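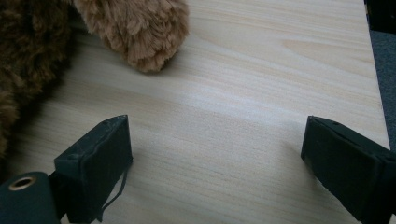

Danuta Wierzchlas

3.2 Soft toys in the lending collections

The toy libraries in Rurnside and Clodasside were opened for the same purpose, but they do not lend the same things. Rurnside started with puzzles and building sets and accepted soft toys only later. Clodasside had soft toys from the first day. In the present section we look at how this difference influences the length of loans and the rate of late returns. The smaller library in Prumholm is used only for comparison, as its records are not complete before October.

We examined the loan records of both libraries as they are kept in the Gezer catalog. After removing the double entries, 2,000 loans remained. Each loan was assigned to one of four groups: board games and puzzles, building toys, wheeled toys, and soft toys. The last group consists of plush animals, dolls with a cloth body and hand puppets (for a plush toy with long brown fibers see Figure 4). The group is small in comparison with the others. It has 119 titles in the two libraries together, and many of them exist in a single copy.

Figure 4. Brown plush toy on a light wooden tabletop.

The normal loan period is 13 days in both libraries. For puzzles and building toys the median loan was close to this limit, and families usually brought the box back on the same visit in which they took a new one. Soft toys behaved in a different way. Their median loan was 19 days, and a second extension was asked for more often than in any other group. This result was the same in Rurnside and in Clodasside, although the two libraries have different rules for late returns. Rurnside takes a small fee, and Clodasside only stops further loans until the item is back.

We can offer two explanations. The first is attachment. A child who sleeps with a toy does not want to give it away at the end of the period, and the parents prefer to extend the loan until the interest becomes weaker. The second is practical. Both libraries ask the families to wash soft toys before the return, and toys with long fibers need more time for drying than smooth ones. In the free comments which parents can leave in Gezer, washing is mentioned roughly as often as attachment. The comments are voluntary and often consist of one or two words, so we do not draw a strong conclusion from them.

It was not possible to separate the two explanations with the data we had. The catalog records the material of the toy, but not the length of the fibers, and the age of the child is entered only at registration. A child who was two years old at registration may be five at the time of the loan. In Prumholm the library washes the soft toys itself, and there the loans of this group were shorter. However, Prumholm has also fewer soft toys and a longer waiting list, and a waiting list makes the extension of a loan impossible.

For the calculations in Section 4 we therefore treat the soft toys as a separate group with their own expected loan period. Loans which were extended more than twice were kept in the data. Removing them changes the mean, but the order of the four groups stays as it was.

Saturday, June 15, 2019
By Danuta Wierzchlas
Print | E-mail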